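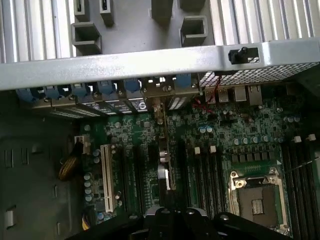 Haruto Hirano writes that a child who has appeared in a parent's videos since birth is already a public figure, and that a publication declining to print the child's name protects no one. His letter was one of several to make the point after this publication changed its rules on entertainment coverage in January. It deserves a full answer.

The rule is simple. The Gullbridge Review does not name or picture the child of a celebrity until the child turns 16, unless the child works professionally in his or her own right. A son who has a speaking role in a television series may be named in a review of that series. A daughter who is seen on her mother's social media account, however often, may not. The size of the parent's audience makes no difference.

Mr. Hirano's argument rests on the idea that publicity, once given, cannot be taken back. In a narrow sense he is right. A photograph shared with millions of followers will remain available to anyone who cares to look for it. An entertainment page, however, does more than repeat what is available. It chooses a headline, adds the name of a school or a quarrel between the parents, and keeps the result in an archive that a future employer or classmate can search. The parent who posted a birthday picture agreed to none of this, and the child was never asked about any of it.

There is also the matter of money. Talent agencies now offer family contracts as a regular service. Skilow, which represents performers and online personalities in Ogura, includes children's appearances in its standard terms for parents who promote household goods. We have no objection to honest work, and many of these families take great care. Our concern is that ordinary coverage raises the value of such a contract. Each article about what a toddler wore to a premiere is an advertisement for the next agreement, and the toddler has no say in its terms. 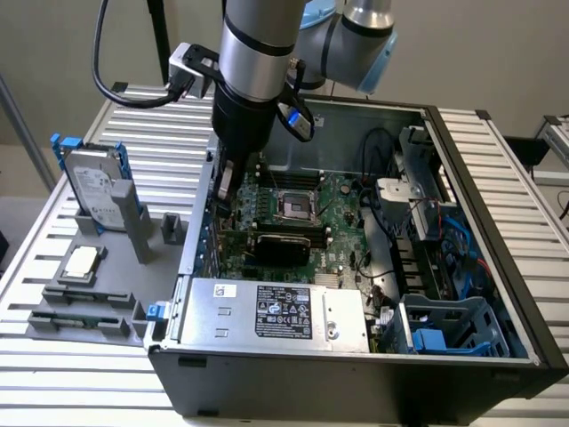
A robotic arm above an open desktop computer on a workbench.

Kohei Sasaki raised a different objection at our readers' meeting. He argued that silence can serve the powerful, and that a celebrity who treats a child badly would be pleased to find the press looking away. We take this seriously. The rule allows an exception where a court record or a formal complaint shows that a child's welfare is at issue, and in such cases the conduct of the parent can be reported in full. The name of the child is seldom needed for readers to understand it.

Some have asked whether the rule has cost us readers. It has. A gallery of famous families was among the most visited features on our site, and we removed it along with over 800 captions that identified young children. Two advertisers left. The entertainment desk had six articles withdrawn before publication in the first weeks, some of them carefully written, and its staff had reason to be frustrated. The gossip app Gudimano carried most of the same material within hours.

We would still make the same decision. Our older archive contains profiles of performers' children published 10 years ago, and several of those children, now adults, have written to ask that the pages be taken down. Their requests are polite and short. One asked only that her weight at the age of nine no longer appear beside her name. We could find no editorial reason for having printed it.

Other publications will reach their own view, and we do not suggest that the law should settle the question for them. We do ask that editors stop treating a parent's consent as the end of the discussion. Consent to a family photograph is limited, and a newsroom is able to recognize the limit without being told.

Requests concerning archived articles may be sent to the standards editor in writing. Parents may apply for a child under 16, and no fee is charged.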